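Chie Iwasaki ties up a bag before she's even said hello. I had barely put my coffee down when she took the grocery bag out of my hand, spun it twice and knotted it. "It was going to tip over in your car," she told me, and of course she was right!

She runs the home organizing classes at Pelkonen, and the one that fills up first is the one I'd have guessed would be empty: a whole afternoon on thin plastic bags. Lining a basket, emptying it, closing the bag, starting over. Pink bags, mostly, because she buys them in boxes of 3,000 and pink was the cheap color that month.

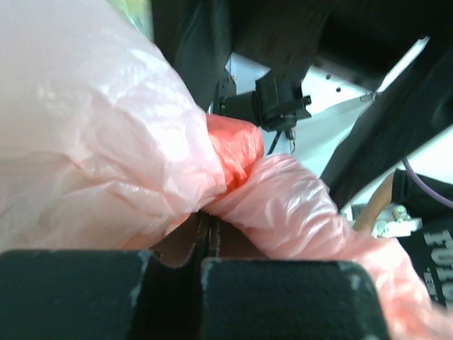
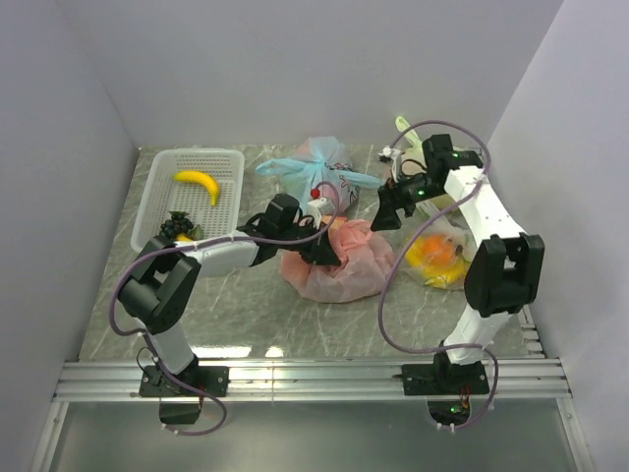 Twist first, then knot

I asked her what people get wrong, and she didn't need to think about it.

"They grab two corners and make rabbit ears," she said. "Then there's a hole on each side of the knot, and everything small comes out. Hair, crumbs, coffee grounds. Gather the whole mouth, twist it until it feels like a rope, and tie the rope."

The close-up has the look she's after: a long wrinkled tail coming off the knot, and the plastic going from pale pink to a deep orange-red where it's all bunched together. She likes see-through bags for teaching (me too, now), since you can tell at a glance how the layers are lying.

How tight is tight enough? "Snug. If you pull like you're mooring a boat, thin plastic stretches and then it splits, usually over a rug."

She leaves some air in as well, which surprised me. I've always squashed mine flat. "Squash it and you get that puff of garbage breath in your face," she said. "Press a little with the flat of your hand, lower down, and stop."

The basket question

We spent far too long on baskets, and I loved every minute. Chie has tried a lot of them. The Zarneck she bought first had a rim so wide that no liner would stay over it. The Riris was better, but it had rough spots inside and she went through five bags in a morning. These days she uses whatever is nearby and folds the bag over the edge by the width of her hand.

"You want enough left over to twist," she said. "If it only just reaches, get a bigger bag or a smaller basket. I've had students argue with me on this. Thirumalai Alva argued for an entire class."

I called Thirumalai afterward to check. "I still think you can make it work with a short bag," he said. "She made me do it 636 times, or it felt that way, and most of them came undone." He's coming back in May for the drawer class.

What about the mess on the table?

Her other rule is to close a bag on a table whenever you can, at elbow height, with the next liner already unfolded beside you. She used to work on the floor and her back complained. The class handout, which she wrote for Pletus and has been fiddling with ever since, gives all this one line: "Table, twist, knot, next."

I asked if she ever reopens a knotted bag. She made a face. "For an earring, once. I cut it open under the knot with scissors and put the whole thing in a new bag. Don't pick at the knot, you'll be there until dinner."

She sent me home with a roll of the pink ones and my groceries still tied up. I used the scissors.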